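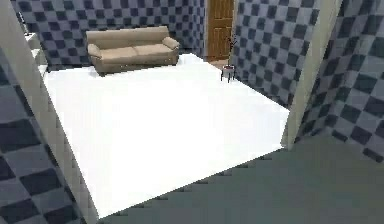
Handout 4: The Haunted House in Short Fiction

Bivamville College, Department of English
Reading Popular Fiction, Level 4
Lecture: Tuesday, Mac Giolla Room

This handout accompanies the fourth lecture of the module and should be read together with the extracts in the Onier course reader, pages 68 to 98. Students are expected to have read all the set stories before the lecture. The seminar discussion will assume familiarity with their endings.

1. Scope of the lecture

The haunted house story is among the oldest forms of popular horror and remains one of the most frequently published. For the purposes of this module, it is defined as a story in which a dwelling is the principal source of fear. The definition includes stories with no ghost in them. It excludes stories in which a ghost follows a person from place to place, which will be considered in Handout 6.

The lecture deals with the short story only. In a novel, a writer can spend several chapters establishing the history of a building. In a story of twenty pages the same work has to be done in a paragraph or two, and students should note where in each extract that paragraph falls. In the older stories it usually comes first, often in the mouth of a servant or a neighbour. More recent writers tend to delay it, and a few leave it out.

2. Terms used in this module

Threshold: the point at which a character first enters the house, or first enters the part of it that matters. A story may have more than one.

Sceptic: a character who supplies ordinary explanations. The sceptic is often the narrator, particularly in first-person stories.

Inventory: a passage listing the contents of a room. Inventories slow the pace and allow a later change, such as a moved chair or an opened door, to be noticed by the reader before it is noticed by the character.

Residue: whatever is left unexplained at the close.
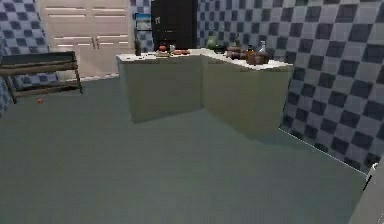

3. Point of view

Most of the stories in the reader are told in the first person and in the past tense. This has an obvious consequence, in that the narrator has normally survived. Students should consider how each writer maintains tension in spite of it. Common methods include placing a second character in danger, casting doubt on the narrator's state of mind, and presenting the account as a letter or diary which stops before the events are complete.

Third-person stories present a different difficulty. The narrating voice may know whether the house is haunted, and the writer must decide how long that knowledge can fairly be withheld. The fifth extract keeps closely to one character's perceptions throughout, with a single exception in the penultimate paragraph. Students should locate this exception and be prepared to comment on its effect.

4. Domestic detail

Writers of these stories give a good deal of space to plain household matters: meals, heating, the arrangement of furniture, the terms of a lease. Earlier critics sometimes treated such passages as padding. The view taken in this module is that they establish a routine, and that the reader's unease depends on the routine being known well enough for a small departure to register. Pattern is a recurring device here, in wallpaper, floor tiles and carpets, and characters who are left alone are frequently shown tracing or counting it.

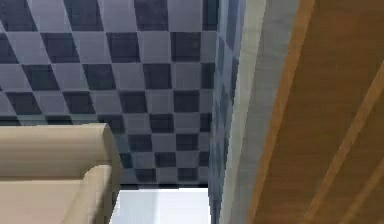

Figure 3. Checkerboard surface seen at a steep angle.

Compare the treatment of pattern in the second and fifth extracts. In one the pattern remains fixed and the character's account of it changes. In the other the reverse is suggested, although the text allows both readings.
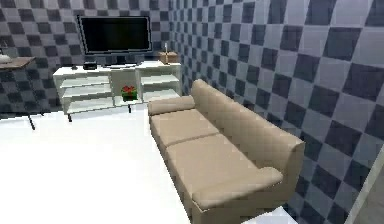
5. Preparation for the seminar

(a) Choose one extract and mark every threshold in it.

(b) Write a paragraph on the use of inventory in the same extract, quoting no more than two sentences.

(c) State in one sentence what residue remains at the end of the story.

Work should be submitted through Priveo by 9 a.m. on the day of the seminar. Late work will be read but will not receive written comments.

6. Assessment

The essay for this part of the module carries 60 per cent of the final mark. A list of titles will be released in February. Students wishing to write on a story outside the reader must obtain the approval of their seminar tutor in advance and attach a copy of the text to the essay.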